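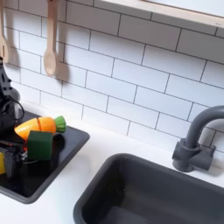
risier-kitchen
README and data card

Maintained by Teodor Magnusson. Episode review by Manolis Bakalis. Last edited 26th March.

What you get

Teleoperated episodes from one arm at one toy kitchen, plus the loader, the replay tool and the baseline policy we trained on them. The objects are small blocks and a toy carrot, the places are a pot, the stovetop and two basins, and the tasks are short pick-and-place jobs given as a line of text, such as "put the green block in the pot".

Please read the section on scores before you quote any of them. We have seen the headline number from the Prandimville branch repeated in slides without the conditions attached, and without the conditions it means very little.

Getting started

Install the package from the repository root, then run risier fetch to pull the episodes and risier check to verify them. The check takes a while. Don't skip it: an interrupted download will load without complaint and give you shortened episodes.

risier replay opens an episode with the camera views side by side and the joint positions plotted underneath. Use it on whatever you plan to train on. Most of the faults listed further down were found by somebody scrubbing through replays, and none of them by looking at loss curves.

Episode layout

Each episode is one folder with:
camera views, saved as separate image sequences
joint positions and gripper opening, one row per step
commanded action, one row per step
the instruction as typed by the operator
a success label, and the initials of whoever gave it

Actions are absolute joint targets. Earlier releases stored differences between steps, and the old loader summed them up again with a small drift. If you have cached files from before the June release, delete them.

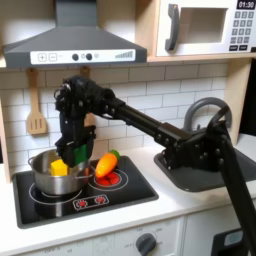
Timestamps come from the machine that did the recording. The views are matched to the joint rows by nearest time, so they can be out by a step. For slow reaching this makes no difference that we can measure. For the moment the fingers open it might, and we would be wary of any method that claims to learn release timing from this data.

Scores, and why we don't trust them much

The baseline reaches 95 per cent on the held-out set. That set has 39 episodes. It was recorded at the same kitchen, with the same objects, by the same operators, so "held out" is a generous way to put it.

Manolis then moved the starting positions and ran 21 fresh trials. The policy did noticeably worse. We haven't published a percentage for those because the rules for calling a trial a success were changed halfway through, and we would sooner leave a gap than fill it with a figure we'd have to argue about.

The Nedeljković planner, which some of you will have come here for, is included as an optional module. It splits an instruction into steps and hands them to the policy one at a time. Its own write-up says it helps with longer tasks. In our hands it helped when the first step went well and made things worse when it didn't, as it has no means of noticing that a grasp failed. Turn it on with the planner flag if you want to see for yourself. It is off by default.

Known faults

Success labels are one person's opinion. Two reviewers went over a share of them and disagreed most often on whether an object resting against a rim counts as "in".

Instructions are not consistent. "Block" and "cube" are used for the same objects, and "sink" may mean either basin.

The Clorkberg depth estimates in the extras folder are predictions from a model. They look convincing and are poor on shiny metal. Don't treat them as measurements.

The printed burner pattern is sometimes taken for an object by the bundled detector. Raising the threshold removes it, along with a few real detections.

What it isn't fit for

Anything to do with real cooking, real heat or real food. Also any claim about "kitchens" in the plural, given that there is one. If your method beats our baseline here, try it somewhere else before you write the abstract.

Reporting problems

Open an issue with the episode number and the step. Reports that say only "the policy doesn't work" will be closed, though they may well be right.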